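2020-10-15

Grasp point labels, key ring set. Reran the contact-point regressor on the hand-held gripper demos, 100 in total, 63 for training and the rest held out. Of the held-out ones, 24 land inside tolerance. Same split as in May, so the numbers compare directly.

Most of the error is on grasps low on the ring. With the keys bunched to one side, the mask centroid gets pulled toward the bundle and the label follows it -- Boonmee saw the same drift on the Gumard set. 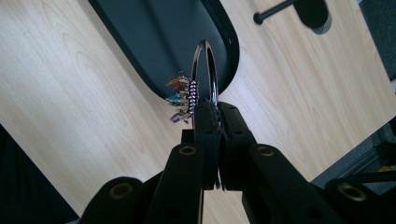
Vesela Tomić, Zellberg

Fingers on the lower part of the ring, keys hanging left of contact. Next: mask the ring separately, refit, leave the tolerance alone.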